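Is Jitendra Rana finished after the Cloltura walkout?

mulgafan76
So he's left another set. Three weeks into Cloltura and Jitendra Rana has packed up and flown home, and his people are calling it "scheduling". Same word they used in February when he dropped out of the Surkach sequel! I've loved this bloke since his first film, I own the soundtrack on CD, but I'm running out of excuses for him.

teal_sari
Scheduling my foot. My cousin did wardrobe on Surkach and reckons he and Shivam Pathak weren't speaking by the second week. They had to shoot the wedding song with each of them on separate days, and once you know that you can't unsee it. They're never in the same shot after the first chorus.

BorisFromBallarat
Your cousin again, teal. Last year your cousin said Pathak was quitting acting to open a hotel.

teal_sari
He DID look at a hotel.

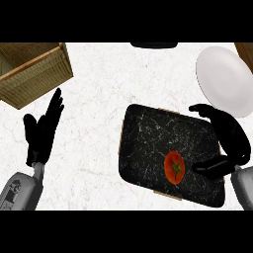

mulgafan76
Okay, but the Pathak business is ancient history, isn't it? They hugged at the Grurard awards and everyone in the front row stood up. I watched it with Mum and she cried. My worry is the money. If the producers go after him for the lost days he's in real strife.

pepperina
I'm with Rana on this one, sorry. Up to 200 extras standing in the sun with no shade tent, and he's the one who complained? Good on him. The gossip pages love calling him difficult, and they've done it since he pushed that reporter's microphone away at the airport.

BorisFromBallarat
He pushed the reporter, pepperina. There's footage. I'm not saying he's a monster, but let's not rewrite it.

pepperina
I've seen the footage and I still say microphone. We'll have to disagree.

lachie_w
Saw Surkach at our local and there were four of us in the cinema, two asleep. Maybe he's just picking rubbish scripts?

mulgafan76
Lachie, get out of my thread, haha. Surkach is a masterpiece up to the interval.

Related threads
Shivam Pathak's new haircut: yes or no (76 replies)
Grurard awards red carpet megathread (1,453 replies)
Best wedding songs, favourites only
Rana's early films, where to start?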